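I have reached the age where having people over means owning an ice scoop. It was a gift from Zewditu Alemayehu, who came by last summer, watched me pry cubes out of a bag with a fork, and said nothing in a very loud way.

So now there is a drinks table. It has a rule, and the rule is that everything lives on the outside and the middle stays open, so that people have somewhere to put their elbows.
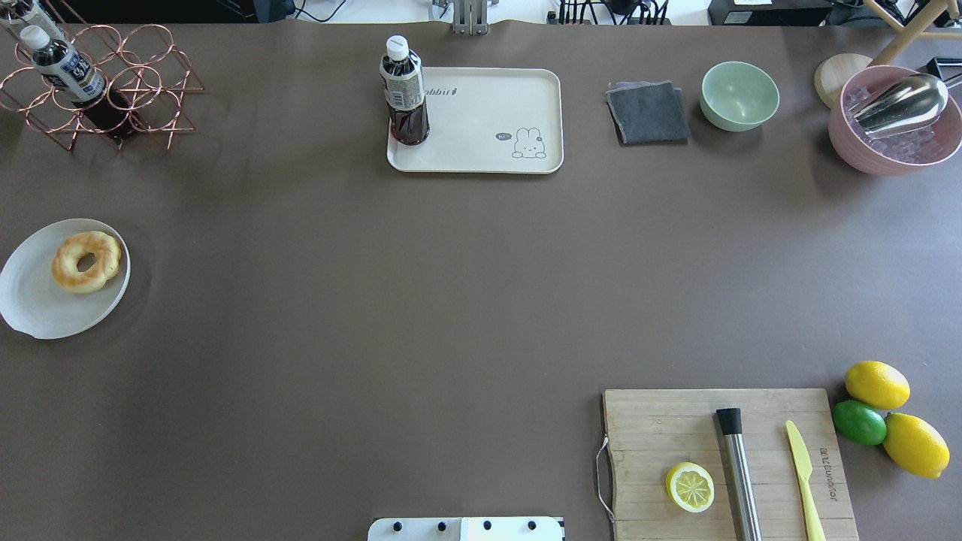 The rule lasts until the first guest. Berhanu puts his keys in the middle, then his phone, then a library book, and by nine in the evening we're pouring drinks on the arm of the couch.

I should say something about the tray. I own a perfectly grown-up tray, nearly 20 years old, and it has not left the cupboard since the one with the cartoon on it moved in. Saron says it's cute. I say it's the right size.
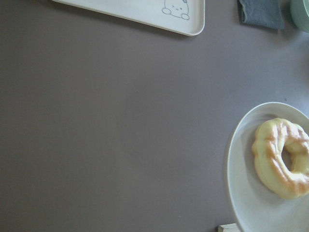 Monduvville, July

Too hot to cook, so the menu is cold drinks and donuts. I've been told this is not a menu. The citrus is there to make it look as if I had a plan, and also because Kidus won't touch anything fizzy without lime in it. 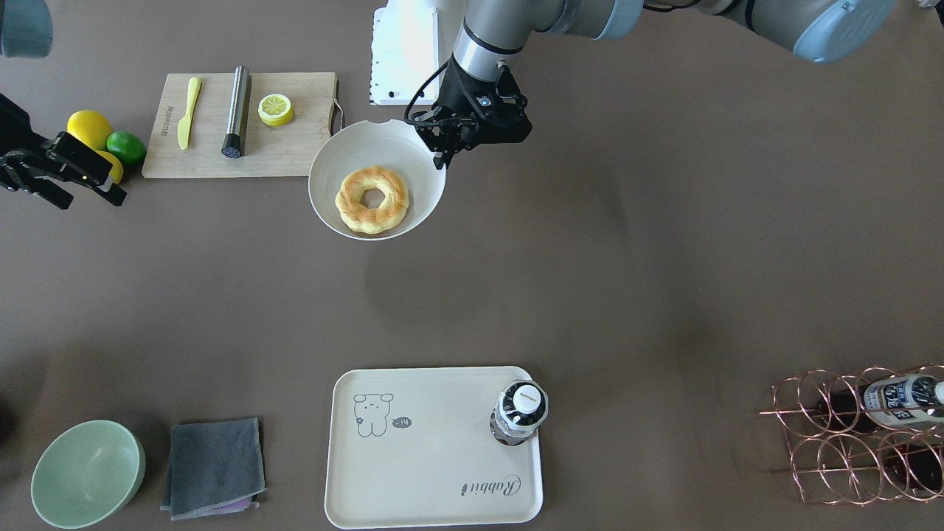

Lemons get cut at the last minute, by whoever complains first. It was Tsehay last time, and she did such an even job of it that I'm hoping she complains again.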